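Speaker notes – "Keeping the Flultus cell alive"
Version as given, 29 December 2023. Talk slot is 40 minutes including questions, so if you are reading this aloud, get on with it.

Slide 1. Title
Say hello. Wait for the projector. Say hello again.
Tonight is about one cell. Two arms, one box, a lot of cable. I look after it, which means I wipe it, tighten it and apologise to it. There will be very little about learning and a great deal about bolts. Anyone who came for the learning may leave at the first mention of a torque driver, which is on slide 4.

Slide 2. What the cell is for
Keep this short. The cell is called Flultus. It picks things up, passes them from one arm to the other and puts them down. The objects are the sort of thing you find in a kitchen drawer when looking for something else. It has been doing this since May, on and off, and most of tonight is the off.
Koltenar built the frame for us. We did the arms, the wiring and all the mistakes.

Slide 3. The frame
Aluminium extrusion, and the arms bolt straight to the front rail. Everything else in the cell is measured from that rail. If the rail moves, you have a new robot, and you will find this out by watching the old one miss.
Ours moved. The corner brackets had been done up finger tight for a trial fit, and the trial fit then went into service for 11 weeks. Both arms drifted to the left together, so neither looked wrong beside the other. I recalibrated the left arm twice and the right arm three times before putting a hand on the frame and feeling it rock.
(Pause for people who have done the same. There are always a few.)
Rule we now follow: push the frame before you open the laptop.

Slide 4. Mounting bolts
Torque driver. Goodbye to those leaving.
Four bolts per arm into the front rail. We use T-nuts, the kind that turn as you tighten them and sometimes only pretend to. Tighten, then pull the arm base towards you quite rudely. If it shifts, the nut has not turned. Back it off, wiggle, try again.
Paint a line across each bolt head and on to the base. A broken line means a loose bolt, and you can check the lot while the kettle boils. I used nail varnish. It holds better than the official marker we bought, and comes in more colours.
Do not use strong threadlock. I used strong threadlock. Ask me afterwards how you get a bolt out with a soldering iron and bad language.

Slide 5. Cable loops
My favourite slide, so watch the clock.
The conduit on each arm goes up from the base in a big loop. People see the loops and want to tidy them. Please stop them. The slack is what lets the wrist turn without pulling its own plugs out.
The first version had the cables tied down very neatly along the links. It looked wonderful and lasted 16 days. The break was inside the insulation, near the elbow, and it only opened with the arm stretched right out, so the gripper would drop off the bus at full reach and come back as soon as the arm folded up to be looked at. Anyone who has taken a car to a garage knows this fault.
How we set a loop now: power off, move the arm by hand to its furthest reach, then fold it up, then turn the wrist both ways. The conduit should never go tight and never get under the gripper. Clip it at the base and at the elbow. Leave the rest alone.
Change the whole cable when one core goes. I have tried splicing. The splice is fine; the bit next to the splice is where it goes next.

Slide 6. Grippers
Fingers wear on the inside faces, near the tips. Run a thumbnail down them. If it catches, change the pads, both sides together, or the grip goes off centre and somebody will blame the cameras.
Clean the jaws' slides with a dry brush. No oil. Oil plus dust makes a paste, and the paste gets everywhere, including into the data.
Zero the gripper with the jaws properly closed and nothing between them. I mention this because I once zeroed one on a crumb. It ran for a whole afternoon believing that closed was slightly open, and dropped everything thin.

Slide 7. Walls and floor
The walls are papered and the floor has a marble pattern, and both get changed now and again so the arms see something new. The paper comes off a roll. Taste does not enter into it.
From the maintenance side there are two points. Paper goes up flat, edges tucked behind the rails, because a loose corner will sooner or later meet a gripper. And after changing the floor, check the height. A new sheet on top of an old one puts the floor closer to the fingers, and the fingers will let you know by stalling.

Slide 8. Running it
Leave this one up while you drink some water.

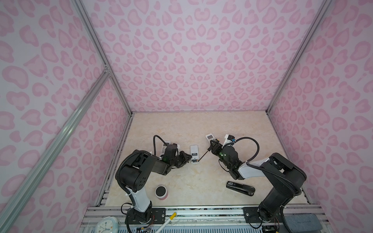 A handover is the hard job for the hardware, with both arms reaching into the middle and not much room for either to be out. If the rail is sound and the zeros are good, two grippers can work close together all day. If one of those has slipped, you get a knock, then a stop, then me.
After any knock, however polite, we do the same things in the same order:
Stop both arms, including the one that looks innocent.
Look at the painted lines.
Turn each wrist by hand with the power off and feel for a notch.
Run the home position and compare it with the scribed mark on the rail.
Only then clear the fault.
The temptation is to clear the fault first, to see if it comes back. It does come back. It brings a bent finger.

Slide 9. The logbook
Paper, with a pencil on a string. We had a shared spreadsheet and it was excellent and empty. The paper book has 193 entries. A fair number of them say "fine now", with no hint of what was not fine before, and several of those are in my handwriting.
What an entry needs: which arm, which joint, what you did, and what you touched while doing it. That last part has solved more faults than the other three. The Ranjbar cell copied our page layout and then improved it by adding a box for "did you put the cable back".

Slide 10. Spares
On the shelf: one full cable per arm, finger pads, a wrist motor, T-nuts by the bag. Keep the wrist motor already flashed with its ID and write the ID on the box. Doing that at the moment of need, with people standing behind you, takes much longer than it should.
We keep no spare power supply. The Flisimwood people told me to buy one. I will report back when I have learned why.

Slide 11. Questions
Likely ones, with answers, so you don't freeze.
How often do you recalibrate? After any bolt has been touched, after any knock, and otherwise when the home mark is out by more than its own width.
Does the wallpaper bother you? You stop seeing it.
Could one arm do the job? Most of it. It would also halve the number of cables, and I do think about that.
What would you change? Heavier front rail, and connectors at the elbow so a cable can be swapped without taking the arm off. The drawing for the connectors exists. It is in the logbook, under "fine now".
If there is time left, pass the broken elbow cable round the room, and get it back before the break – last time it went home with someone.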